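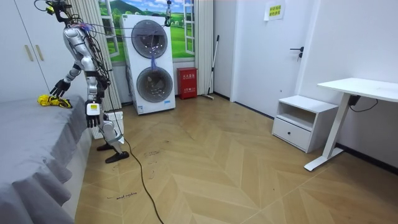 Shared student housing in Warkumport was surveyed to find how moisture from laundry affects bedroom air. The study covered 17 rooms over 4 weeks in January, with relative humidity logged at 200 points per day. In the smallest units the washer-dryer is stacked in the bedroom itself, close to the bed, and bedding takes up part of the vapor released during a cycle. These units were treated as a separate group.

Loggers were placed 50 cm above the floor – the height used in the earlier Besance report. Merike Grigaitė calibrated the sensors; Edgars Lūse wrote the averaging script. Two rooms were dropped from the analysis after battery failure.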